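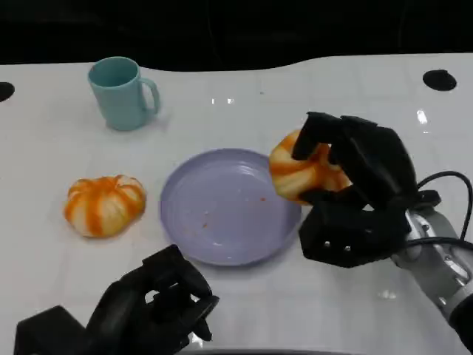

文：尼卡诺尔·里克尔梅（Nicanor Riquelme）
布拉贝克（Brabec）少年科技馆 设备计划员

买一个机器人，要先算什么？

小朋友们好。我的工作是给科技馆买设备。中文是我长大以后才学的，所以我写得慢一点，每句话都检查过。如果有的句子有点奇怪，请你原谅我，也可以写信告诉我。

很多来参观的孩子问我：“机器人多少钱？”这个问题很好，可是很难用一个数字回答。你问“一只狗多少钱”，也是一样的。小狗带回家以后，要吃饭，要打针，要有地方睡觉。机器人不吃饭，但是它也有很多别的需要。今天我把我怎么做计划讲给你们听。

第一步：先写工作，再看机器人

我的桌子上有一本绿色的本子。想买东西的时候，我先在本子上写：我们要它做什么？

比如说，我们要它用黑色的手指拿起一个橙白条纹的小南瓜，拿到淡紫色的盘子旁边。你做这件事，可能一秒钟就够了。现在请你慢慢想一想，这件事里面有几个小问题。南瓜是圆圆扁扁的，上面有一条一条的棱，手指应该放在哪里？盘子有一圈高起来的边，手要抬多高才不会碰到？旁边还有一个杯子，手臂走哪条路才安全？

我把这些小问题都写下来，然后才打开卖机器人的目录。如果顺序反过来，先看目录，人就很容易喜欢上最漂亮的那一个。我以前犯过这个错误。那年我很想买一台会走路的机器，它的照片真好看。后来我的同事博赫丹·帕纳休克问我：“你要它走到哪里去？”我想了很久，没有答案，所以没有买。

第二步：选手

机器人的“手”有很多种。我给你们介绍三种，因为它们的价钱差得很远。

最简单的是吸盘。它像章鱼的脚，吸住平平的东西，比如纸盒子或者玻璃。可是南瓜有棱，空气会从缝里跑进去，吸盘就抓不住。

第二种是夹子，只有两个指头，一开一合。它很结实，坏了也容易修。拿积木，拿瓶子，都可以。

第三种是有很多手指的手，样子和人的手比较像。它可以从上面和旁边一起包住一个圆的东西。这种手最贵，因为每根手指里都有会动的小零件。零件多，需要检查的地方也多。

那么是不是应该永远买最贵的？不是的。如果你的工作只是搬纸盒子，吸盘已经很好了。如果今天拿南瓜，明天拿杯子，后天拿勺子，你才需要考虑手指多的手。请记住本子上写的工作，它会帮助你选。

还有一个问题：要一只手还是两只手？两只手可以一起搬大的东西，也可以一只扶着盘子，一只放东西。但是两只手就要两份零件，两份检查的时间。有的工作里，一只手在忙，另一只手在等。你要问自己，等的那只手以后有没有事情做。

第三步：数“硬币”

真的价格常常变化，而且大数字不容易想象。所以在科技馆的活动课里，我们用一种纸做的硬币，名字叫“纳勒”（Naler）。每个小组要做一份计划，硬币一共有797个。

下面是一个小组的计划，我觉得做得很认真：

手臂和手：583个纳勒
备用的手指和电线：64个纳勒
桌子和固定用的零件：45个纳勒
老师学习怎么用：50个纳勒
小南瓜、盘子、杯子：25个纳勒
留着不用：30个纳勒

请你拿一张纸，自己加一加。答案应该正好是797。

你看，机器的部分很大，可是没有把硬币全部用完。我第一次让孩子们做这个游戏的时候，有一个小组把所有的硬币都给了手臂。然后他们发现，没有桌子。手臂放在地上，够不到任何东西。他们笑了很久，我也笑了。

“留着不用”这一行，孩子们常常问我是什么意思。这是给意外准备的。电线可能会磨坏，螺丝可能会丢。运输也可能比你想的贵。有时候一年过去了，这些硬币还在那里，那很好，明年可以继续留着。

第四步：看不见的东西也要写进去

有些东西不在目录的照片里，但是也要花钱，或者要花时间。

电线。手臂动的时候，外面的电线也跟着弯。电线太短，手臂伸不直；太长，又可能挂到东西。买的时候要问清楚，换一根新的要多少钱，要等多久。

桌子。光滑的白色桌面很干净，也好擦，但是它会反光。灯从上面照下来，桌面上会出现亮亮的点。机器人如果用摄像头看东西，亮点有时候会让它看错。所以试机器的时候，最好用你自己的灯和你自己的桌子来试。

练习用的东西。我建议买轻的、不容易碎的。颜色最好不一样，比如橙色、紫色、浅蓝绿色，这样人和摄像头都容易分清楚。练习的时候掉东西是很平常的，我不会用奶奶的瓷盘子去练习。

人的时间。这是我最常忘记的一行。新的机器到了以后，要有人安装，要有人教它，也要有人每天打扫和检查。我们馆里这个人是吉里什·高塔姆。他每次都对我说：“请你把我的下午也写进表格。”现在我的表格里有一行就叫“吉里什的下午”。

第五步：借，还是买？

有一个办法很多大人也会忘记，就是先借一段时间。

我们科技馆有一次要做秋天的展览，只有十一月需要一台会分拣小东西的机器。我写信给一家叫弗伦道（Flendau）的公司，他们同意出租。租一个月比买便宜很多，用完了还回去，我们也不需要地方放它。

但是如果每个月都要用，一直租就不合算了。你可以这样算：假如租一个月要20个纳勒，买一台要200个纳勒，那么租十个月的钱就和买一样多。你打算用两个月，就租。你打算用三年，就应该认真考虑买。当然，买了以后还有修理的钱，不要忘记加上去。

几个难一点的词

预算：还没有花钱的时候，先写好每一样东西准备花多少钱。

报价：卖东西的人告诉你的价格，要写在纸上。我一般会问两家以上的公司，然后比较。比较的时候要看里面包括什么。有的报价有手臂没有手，有的报价不包括运输。

保修：机器在一段时间里坏了，公司会帮你修。要问清楚这段时间是多长，手指坏了算不算。

载重：手臂最多能拿多重的东西。要记得，手自己也有重量。手很重的话，能拿的东西就少了。

你可以在家里试一试

你不需要真的机器人。请找一个大人和你一起做。一个人当“机器人”，一个人当“计划员”。

准备一个盘子，一个杯子，两个小的圆东西，橘子也可以。计划员先写一句工作，比如：“把一个橘子放到盘子里，不要碰杯子。”机器人先只用两根手指做，再用整只手做。然后戴上厚手套，再做一次。

每次做完，计划员写下来：掉了没有？碰到杯子没有？用两根手指已经够了吗？如果够了，你就可以在计划里选便宜的夹子，把硬币留给别的地方。

最后请用797个纳勒做一份你自己的预算。价钱你可以自己定，但是每一行都要说明为什么需要。做好以后，可以交给科技馆门口登德尔盖特（Dendelgate）展厅的绿色信箱，我每个月打开一次，每一封都会看。请在纸的背面写上你的名字和年龄，字写大一点，谢谢。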